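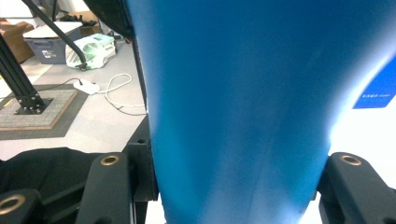 Horácio Rocha had wanted a room with a door since he was nine years old, and at fifty-eight he got one. It was at the top of the stairs, between the bathroom and the linen closet, and for most of the time he had owned the house it had been his son's. Then his son took a job in another state and came back in November with a rented van for the bed and the desk.

"You should rent it out," his son said, when the van was loaded.

"Maybe," Horácio said.

He closed the door after the van left and did not open it again until the next morning.

The room was small. It had one window that faced the side of the Maillard house, a radiator under the window, and a closet with a bar and one shelf. There were four dents in the carpet where the bed had stood. Tape marks ran along the wall over where the desk had been. He stood in the middle for a while and then went down and made coffee and brought it back up. There was no place to set the cup, so he held it.

His sister called that night. She had ideas. She thought a sewing room, though neither of them sewed. She thought a guest room, so that she could come and stay.

"You can sleep on the couch," he said.

"I'm sixty-two years old, Horácio."

"Then you can sleep in my bed and I'll sleep on the couch."

"With a whole empty room up there."

He said it wasn't empty, and she asked what was in it, and he said he hadn't decided.

He pulled up the carpet first. It took a full evening and filled six trash bags. There was pine underneath, painted brown around the edges and bare in the center, where somebody had once laid a rug and painted up to it. He thought about sanding it and bought the sandpaper. Then he washed the floor twice with a rag and decided he liked the shape of the missing rug.

For the chair he went to Statilwood, the big secondhand place out past the rail yard. He walked up and down the rows and sat in everything. A recliner in green corduroy was good for his back but it creaked. A leather one was too low. Near the loading door he found a wide armchair with a straight back and flat wooden arms, and he sat in it long enough that a clerk came over to ask if he was all right.

"How much is this one?"

The clerk turned over the tag. "Hundred seventy-six."

"It has a tear."

"That's with the tear."

He paid the hundred and seventy-six dollars. It would not fit in his car, so he drove home and asked Vinon Maillard from next door, who had a pickup. The two of them got it as far as the landing and then it stuck. They turned it on its side. They turned it on its back. Vinon went home for a screwdriver and they took off the feet, and after that it went in with a scrape down the door frame as long as a hand.

"What's it for, up here?" Vinon asked. He was holding the feet.

"Sitting."

Vinon looked at the window, and across at the side of his own house, and nodded. "You can see my gutter," he said. "It's coming loose."

The lamp came from the basement and the little table from the curb. He hung one shelf and put his wife's books on it, the ones she had brought from her mother's apartment, most of them in Portuguese and some of them swollen from a leak years back. She had always said she would read them in order when she had time. There was a long one at the left end called Eler, after a river in the story, and her bookmark was still at page 164.

He did not start at the beginning. He sat down after supper with the lamp on and the door shut and opened the book at the bookmark. A man was arguing with his brother over a boat. He had no idea who the brother was or why the boat mattered, and his Portuguese had gone stiff, so he read with his finger under the line the way he had been taught in school. He got through two pages. The radiator knocked. Across the way a light went on in the Maillards' upstairs hall and went off again.

The phone rang in the kitchen. He let it ring until it stopped, and then it started over, so he went down.

"I've been thinking," his sister said. "A daybed. You could have your chair and a daybed both."

"Who told you about the chair?"

"Your son. So would it fit?"

He said he would have to measure. She said she'd wait. He took the tape out of the drawer, went back up, and laid it along the wall under the tape marks, and the phone was still off the hook on the counter when he turned the page.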